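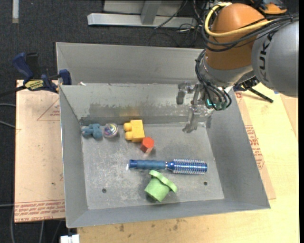

Siriporn Intarasuk
Thread on bin-picking cell practice. We rewrote our internal rules at Turstead in January and several people asked for the short version. Posting it in pieces. 1/15

2/ Scope: single-arm cells, fixed bin, mixed loose objects, research use. It does not replace your risk assessment. If your site has one and it disagrees with me, follow the site.

3/ Bin fixing. Clamp on two opposite sides, minimum. Hand-tighten, push the rim hard in both directions, tighten again. Repeat at the start of every shift. An unclamped bin moves a little with each wall contact, and you will blame the calibration for it.

4/ After any clamp is touched, rerun the bin-corner check. Our limit is 3 mm at the worst corner. Over that, no logged trials until the bin pose is taught again.

5/ Clamp bars go into the collision model. All of them, at full length, including the part that sticks out past the table. Thanakorn Wannasri found two cells where the model had the bin and left out the clamps.

6/ Metal bins. Bare sheet metal reflects colored objects onto the walls, and depth cameras do poorly on it. Do not polish out scratches between test series. A change in surface finish is a change in test conditions and goes in the log.

7/ Object sets. Every set has a written list. Ours must include at least one clear or shiny item, one item with bristles or holes, one that rolls, and one with flat parallel faces. Success rates on a set of plain blocks may not be quoted without saying so.

8/ Placement. Objects are dropped from the tray, never arranged by hand, unless the trial sheet says "arranged". Mixing the two in one results table is grounds for rejecting the table.

9/ Cable dressing. Jog the wrist through its full working range at low speed and watch the loops. No cable may go tight, and none may hang lower than the fingertips. Replace ties that have slid.

10/ Floor cables: covered or tied back wherever a person walks. Inside the fence line is still a place where a person walks.

11/ Reaching in. Arm at home, drives off, then hands in the bin. A paused program does not count as drives off. No exceptions for "just one block".

12/ Trial counts. A published rate needs 425 attempts per gripper configuration. Below that we report raw counts with no percentage. Úna Dolan argued for 187 and has a fair case for slow cells. It is still open.

13/ Fingertips: inspect at every change of object set. Look for nicks, bent tips and play in the joints. Write down the fingertip serial. "Same as last time" is not a serial.

14/ Loose sheets, offcuts and packing scraps come off the table before the first move. Suction cells (we have one, Grisar) are stricter again and have their own page.

15/ Full text goes to the Gondari working group on Tuesday. Comments on 4 and 12 are the most useful to me. Send the cell type and bin size with them, please.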